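Zipbeutel für Garantiescheine?

Drillard
Ordner ist voll, Scheine jetzt einzeln in Zipbeuteln. Jemand dagegen?

Vesten
Ja, ich. Nach 2 Jahren hast du 1000 Beutel und suchst länger als vorher.

Liao
Fast 10 sind's bei mir. Klarer Beutel, grüner Verschluss, Blatt flach rein — fertig.

Bonditz
Und Luft rausstreichen, sonst stapelt man Kissen.

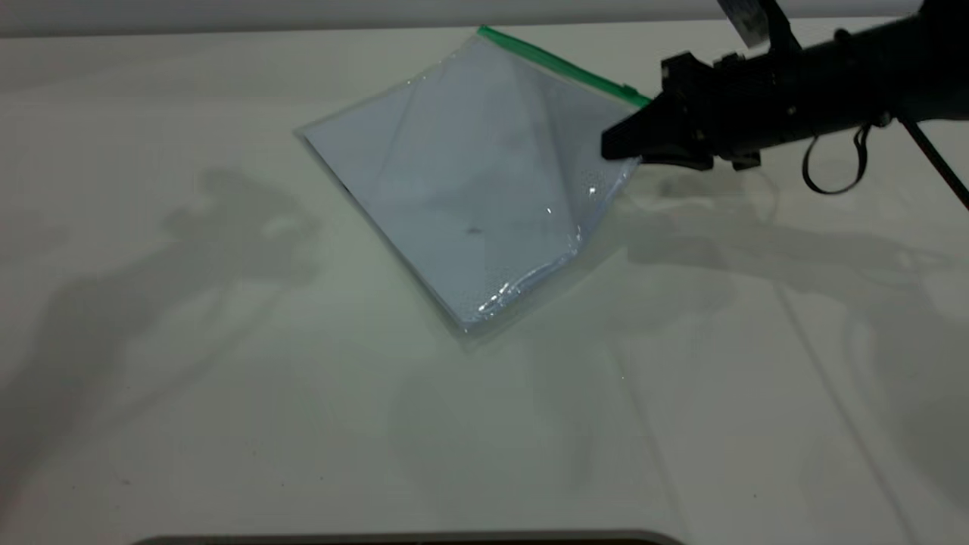
Ordnung & Ablage » Papierkram

Vesten
Schön grün, der Verschluss. Lochen kann man den Beutel trotzdem nicht.

Drillard
Du lochst Garantiescheine? Dann reden wir im Juni weiter.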